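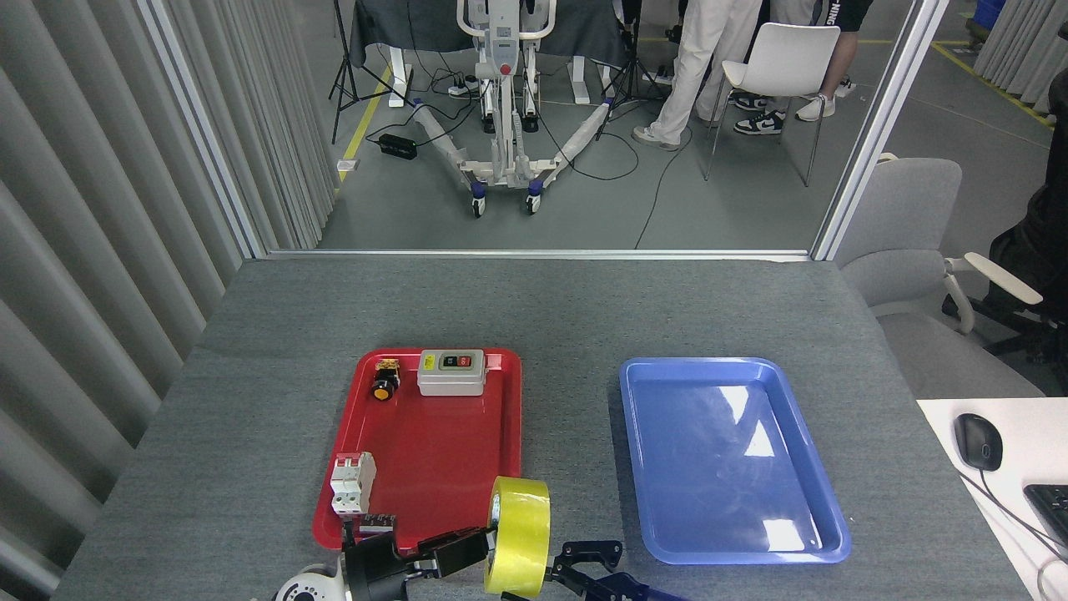
Stocktake at the Sterunik store closes at noon on Saturday. Electrical spares are now binned by function, with breakers kept apart from switchgear. A two-pole circuit breaker and a push-button switch, as in the red tray, get separate stock codes.

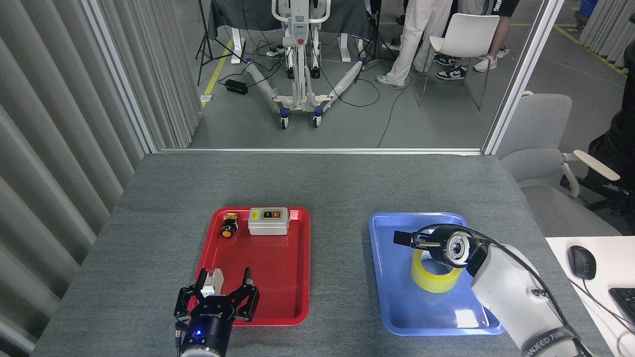

Consumables follow a simpler rule. Ans Baert has set the reorder point at 19 units per line, and Brouwer delivers within five working days. Packing tape, like the roll in the blue tray, is counted by the roll - part rolls are written off.

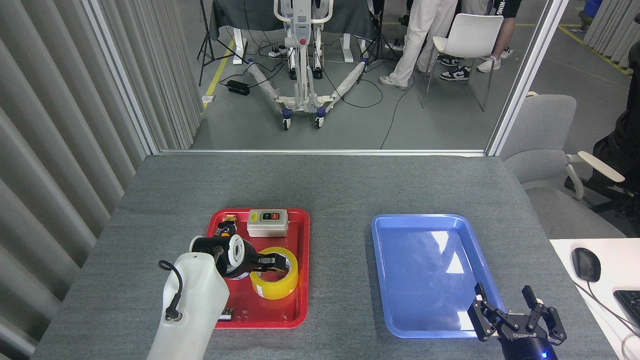
Labels must face the aisle. Send discrepancies of more than two units to Ans before the August catalogue is printed.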